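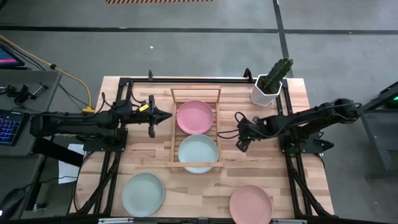
Can you teach two arms to fill a dish rack just by driving them yourself?
Up to a point. You get a machine that copies you, bad habits included.

Print this page | E-mail this page

The Bellow guide promises good results from 5 demonstrations. I wouldn't believe it. Nanami Hirose and I recorded 200 and threw out every one where we'd dithered.

1. Put the plates somewhere new before each run.
2. Close the fingers on the rim slowly. Rushing teaches rushing.
3. Lower the plate between the rails, let go, and back straight out.
4. Stop recording once both arms are clear.

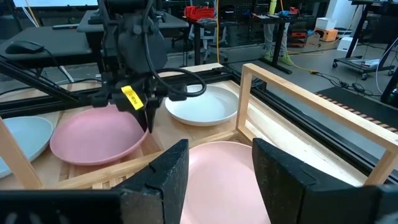 Pink plate in the rack, seen from between the fingers.

Check the wrist view before you keep a run — if you can't judge the plate's position from it, I doubt the robot can.

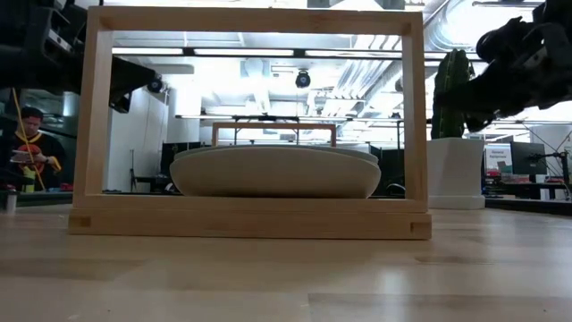 Then test with the rack shifted a little. Ours did well until we tried that, and a further 190 runs helped less than I'd hoped. Hinata Takagi thinks more will fix it. I'd sooner see better ones.

E-mail this page | Print this page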